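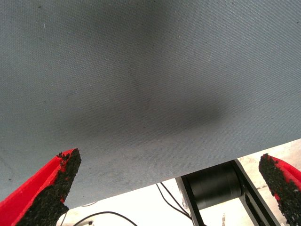 Grey woven cloth in the ground-floor unit at Fontana.

Cloth, cables and the floor

Several members have asked about the grey cloth on the ground floor and how it should be looked after, so this month's housekeeping item starts there. It covers the cables and the floor as well.

The cloth came from Reltirance and replaced the old green baize in February. It has a fine, regular weave and looks a lot like canvas. We looked at a heavier one too, but it frayed badly when Asanka Wanigasekara cut the sample and the colour was nearly black, which shows every bit of fluff. The grey shows a speck here and there and that is about it.

For everyday cleaning, use the soft brush on the hook inside the store cupboard door. Brush along the weave towards the nearest edge and pick up what falls. Please don't use the wire-backed brush from the bench, even for something stubborn. It lifts the threads and they don't go back down. Sticky tape is fine for lint if you press and lift. Dragging it leaves a line.

For marks, try a damp white cloth first, with plain water. Coloured cloths have been known to give up their dye, and we lost a corner of the baize that way. If the mark is still there the next morning, write it in the book and leave it. Kgomotso Mathebula has a small bottle of Flemoto cleaner and would prefer to put it on herself, as too much of it leaves a ring wider than the mark you began with.

Edges need a bit of attention. If you find a loose thread, snip it close with the small scissors. Don't pull. A pulled thread can run a long way into the sheet and there is no mending it afterwards. There is a spare length of the same cloth on a roll in the store, enough for one full replacement and a few patches. Please don't cut into it for other jobs — if you need fabric for something of your own, the offcuts box is on the shelf below.

Now the cables. They have crept across the concrete again, and the thin black ones are the worst for tangling. We would like them run along the wall where they will reach, and gathered with the cloth ties where they won't. A pack of 100 ties has been ordered through Hostex. Until it arrives there are a few in the drawer by the sink. No more than 3 cables to a tie, please, or nobody can get one out without undoing the lot.

If you have to leave a cable across the open floor, leave it lying flat with some slack. A cable pulled tight sits just high enough to catch a foot. Coil anything spare in loose loops and keep the loops out of the walkway. At the end of the evening session, which now finishes at 9, have a quick look under the covered surfaces too, where the cables tend to get forgotten. 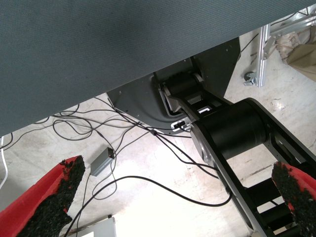

Fatima Sithole has written to ask whether the thin cables could be labelled at both ends, having twice followed one the whole way across the floor only to find it was the wrong one. She suggests white tape and a laundry pen, and would be happy to make a start if people say which cable is which. She also asks for the ties to be any colour but black.

We think the labels are a good idea and the tape is now in the drawer with the ties. Please write the label before you wrap it, it is much easier to read. The colour of the ties has already been settled, unfortunately. They are black.

The floor itself is scuffed and has a few faint stains which we have given up on. Sealing it would cost 400 pounds and mean clearing the unit, so it will wait until next year. Sweep it dry, and mop only once the cables are up off the concrete.

Questions about any of this to Sibusiso Zwane, or leave a note in the book.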